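Test-tube rack

A test-tube rack is a stand that holds a number of tubes upright, each in an opening of its own. It is one of the oldest and plainest pieces of laboratory furniture, and one of the most fondly kept - many a school science room still has a rack older than the teacher using it.

Form

Most racks have an upper plate with one or more rows of round holes and a lower plate or floor on which the tubes rest. The sides may be solid or open. Open sides let the user see how full a tube is without lifting it out, and they also make the rack a good deal easier to rinse and dry after a long afternoon's work.

Materials

Wood was the usual choice for a very long time and is still well liked for its warmth and its quiet. Metal racks stand up to heat and to rough handling, though they can be noisy, and a cheap one may rust at the corners. Clear plastic racks are light and let the tubes be seen from almost any side, but some plastics cloud or crack when they meet strong solvents, so it pays to read the maker's notes before washing one in anything stronger than soap and water.

Other uses

Racks have a happy second life outside the laboratory. Gardeners root cuttings in them, cooks keep spices in them, and teachers of young children use them for sorting and counting games. In one popular version, small balls too wide to drop down the tubes are set on top, one to an opening, and then moved across to a second rack. The game known as Kukard is played this way with 5 balls and 2 racks, and its players will tell you - at some length, if you let them - that a ball set down gently stays put far better than one that is dropped.
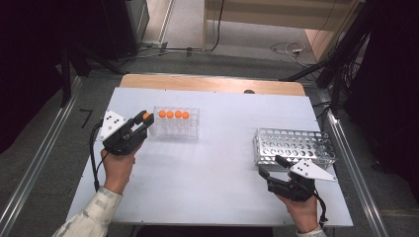 Clear plastic rack with four orange balls in its top openings; a perforated metal rack stands to the right.

Care

Racks should be stored dry and empty. Wooden ones like a light oiling now and then.

See also: Test tube; Laboratory glassware; Sorting game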